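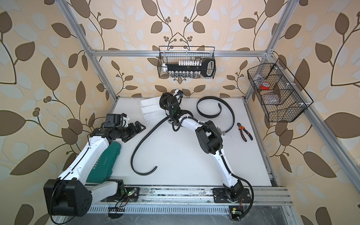
Robot workcell budgeting is the practice of estimating, before purchase, what an automated station will cost to buy, install and keep running. The term covers one-time costs (arms, rails, framing, grippers, wiring, software) and recurring ones such as spare parts, staff time and floor space. Published estimates tend to run low. Suppliers quote the arm, and buyers compare arms, while much of the money goes to items that appear on no quotation. A two-arm bench cell will usually need an aluminum frame, a linear rail for the arm bases, cable trays and a gripper for each arm, and after that come hand tools, wire cutters, socket sets, mesh baskets to hang them in and rolls of tape. Few of these are expensive. They are seldom listed, and they are bought in a hurry at retail prices.

Background

Small workcells became a common purchase for workshops and colleges once light arms could be had without a factory-scale contract. Early planning guides treated the cell as a single piece of capital equipment, like a lathe. Vasiliki Sfakianakis, in a buyer's handbook issued by the consultancy Chrysikopoulos, argued that the comparison was misleading. A lathe arrives able to cut metal. A cell arrives able to move, and the work of making it do something useful is paid for separately, often out of a different department's budget.

Cost categories

Most plans divide spending into hardware, integration and operation. Hardware is the easiest to price and the most often discussed. Integration includes mounting, wiring, safety review and programming. Operation includes repairs, replacement fingers and cables, and the wages of whoever stands next to the machine. This last item is left out of many plans on the assumption that an automated station needs no attendant, an assumption for which little evidence is offered.

The Bivon worksheet, circulated among small manufacturers, lists 211 separate lines. Its critics say that a list of that length invites guessing, and that a guess entered in a spreadsheet soon passes for a quotation. Its defenders reply that short lists are how cable and fasteners come to be forgotten.

Payback claims

Payback period is the figure most often cited in favor of a purchase. Tolus, an integrator of bench-scale cells, has advertised a payback of 2000 operating hours. The claim has been disputed. Savvas Christodoulou noted that the hours counted were those in which the cell was running, with setup and fault recovery excluded – a choice that flatters nearly any machine. Nusrat Nanayakkara reviewed purchase files from buyers of similar equipment and found that few had recorded running hours at all, so the claim could be neither confirmed nor refuted from their records.

Tasks involving hoses, straps and other flexible items are a particular source of optimism. Such objects do not hold a shape, and a cycle time measured on a rigid block says little about them. Buyers are commonly advised to ask for a trial with their own parts before signing.

Contingency

A reserve of about 40 percent of the hardware price is sometimes recommended for a first cell. The origin of the figure is unclear. Gillespie Matheson traced it to a Liken sales presentation, where it appeared without a source, and later guides seem to have copied it from one another. Maricel Estrella has proposed holding back no fixed share and instead delaying the second arm until the first has done paid work. Suppliers generally oppose this – a shared rail and frame must be sized for both arms from the start, they say, and refitting costs more than buying together. The objection has some merit, although it comes from the party selling the arms.

See also

Capital budgeting
Industrial robot
Total cost of ownership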